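Clurncombe Community Orchard and Garden: Frequently Asked Questions

Who can get a plot?
Anyone who lives in Clurncombe or works here at least part of the year. You don't need to own a home or have any gardening experience. Households are limited to one plot, though you may share it with whoever you like.

How big are the plots?
There are 40 raised beds. Most are the standard size, and 13 of them are built higher so they can be worked from a chair or wheelchair. If you need one of the higher beds, say so on the form and you will be placed on that list first.

Is there a waiting list?
Yes. It moves mostly in late winter, when people decide whether to renew. If you are offered a bed and the timing is bad, you can pass once and keep your spot in line.

What does it cost?
There is a yearly fee, which covers water, compost and the shared tools. The current amount is printed on the application. If the fee is a problem, write to Ilham Yeoh at the garden office and it can be reduced or waived. You will not be asked for paperwork.

How do I get water?
Spigots are at both ends of the main path. The tanks behind the shed hold 700 gallons of rainwater and are meant for watering cans only. Please do not attach hoses to the tanks. In July we usually ask people to water before 9 a.m. or after 6 p.m.

Can I use sprays or fertilizer?
Compost, aged manure and fish emulsion are fine. Weed killers and insecticides are not allowed anywhere on the site, including products labeled natural. If you have a pest you can't manage by hand, leave a note in the shed box and someone will come look at the bed with you.

What can't I plant?
No mint, horseradish or bamboo in the open beds. Mint is fine in a pot. Trees and shrubs go in the orchard area, and those plantings are decided at the fall meeting. Tall crops such as corn and pole beans should go on the north side of your bed.

Who gets the fruit from the orchard?
Plot holders and orchard helpers pick first. The Taltach pears along the fence ripen early and don't keep, so anyone passing by may take those. Apples are sorted at the shed, and the sound ones go to the Sitompul Street pantry.
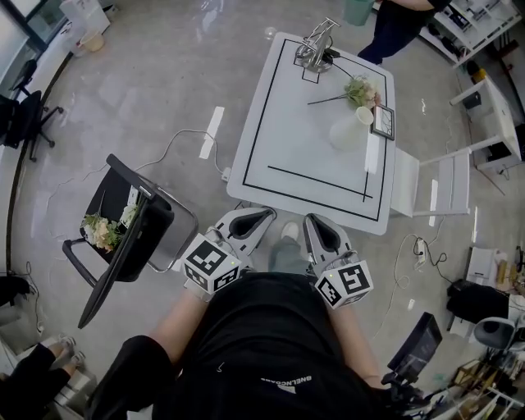
How many work hours are required?
Each plot holder owes three hours a month from April through October. Mowing, pruning, turning compost and washing seed trays all count. Write your hours in the book by the shed door before you leave. If you can't do physical work, ask about phone calls or seed packing.

What happens if I miss a month?
You can make up the hours the next month. After two missed months with no word from you, we will call. A bed that is left untended past the end of June may be given to the next person on the list.

Can I bring my dog or my kids?
Children are welcome with an adult. Dogs have to stay outside the gate, except service animals.

Are the tools locked up?
The shed has a combination lock, and you get the code when you sign your plot agreement. Clean tools before you hang them up. The Trusgate tiller is kept separately and has to be reserved, and you need to be shown how to run it first.

Can I visit if I don't have a plot?
Yes, the gate is open from 8 a.m. until dusk. Stay on the paths and please don't pick from the beds.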